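Home | Contents | Chapters | Glossary | Teacher notes

Chapter 3
A Visit to the Flakport Open Day
Reading time: 4 minutes 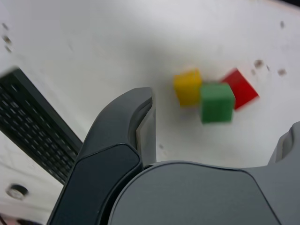 Most people meet a working robot for the first time at a demonstration. The open day at the Flakport training centre is a typical one. It runs for a single afternoon each May, and last year over 300 visitors came through the doors. Many were pupils from schools in Westitz and Macedo.

Essam Gaber, who runs the handling bench, starts each session with a job any small child can do: picking up coloured cubes from a table. He asks the group to write down every step they would take with their own hand. Most lists are short. He then hands out the list his team uses, which has 42 steps – several of them deal only with where the fingers should be before they close.

This chapter follows one group of 26 pupils through the visit. We look first at how a gripper approaches an object, then at what changes when objects touch or overlap. The last section covers the Triremine sorting line, which the group saw after the break.

Before you read on, put three small blocks close together on a desk. Pick up the middle one using only your thumb and one finger, without moving the others. Note which side you came from. You will need your notes in Section 3.2.

We use cookies to remember your place in the book. Accept | Settings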